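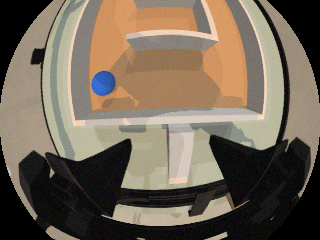

Mapplebeck Cold Storage Workshop - Bench Notebook

Tuesday, December 22, 2020

Last entry before the break, so I'm going to write this one out properly or I'll have forgotten all of it by January.

The Prellard beverage cooler is still on the bench. It came in with the complaint that it "runs all the time and smells like a basement," and yes, it does both. I left it going overnight with the probe on the middle shelf and the display set to 55. The display said 55 this morning. The probe said 61. I moved the probe to the bottom shelf and got 52, so there's a nine degree spread top to bottom in a cabinet that barely comes up to my hip!

First thing I tried was the door gasket, since that's usually it. Dollar bill test all the way around. It grabbed nicely on the hinge side and the top, and slid right out along the lower corner by the handle. I warmed the gasket with the hair dryer (low setting, don't be like me last year with the Ornivel freezer) and worked the corner back out with my thumb. It holds the bill now. Shut the door, waited a couple of hours, and the spread came down to seven. Better, but that wasn't the whole story.

So, the fan. It spins, it sounds fine, and I'd have signed off on it if I hadn't taken the rear cover off to look at the drain. The blades were furry. I mean gray felt. Brushed them off, wiped the shroud, and vacuumed the coil fins with the soft nozzle. Four screws on that cover, and one of them is longer than the others - it goes bottom left. I've marked it with blue tape.

The smell was the drain trough, no surprise. It was clogged with something brown that I didn't study too closely. Flushed it with warm water and baking soda until it ran clear, then again for good measure. The charcoal filter in the back was the original as far as I can tell, so I swapped in one of the Ukance ones. They fit if you trim a sliver off the long side. We have 13 left in the drawer, and I'd like to order more before they change the size on us again.

Readings after putting it all back together, door closed, empty shelves:

Start, 2:15 pm: top 66, bottom 64
After 45 minutes: top 60, bottom 57
After 90 minutes: top 56, bottom 54

Compressor on for 18 minutes, off for 15, and it's kept to that for the last three cycles. I'm happy with that. It used to never shut off at all.

Still to do:

Load it with water bottles and repeat the readings. Empty cabinets always flatter themselves.
Check the front leveling feet, I think the door hangs a touch low.
Put the new filter date on the sticker inside the door.
Work out the bill. Parts so far plus bench time comes to $172, but I haven't added the gasket work.

One question for whoever opens up after the holidays: do we want to keep the old thermostat from the other Prellard for spares? It's in the tray by the sink. I tested it twice and it clicks over two degrees late both times, so my vote is toss it, but I don't want to toss it and then hear about it.

I'm leaving the cooler plugged in on the wall outlet, the one that isn't on the bench switch. Please don't unplug it to charge the drill. The probe is taped to the top shelf and logging.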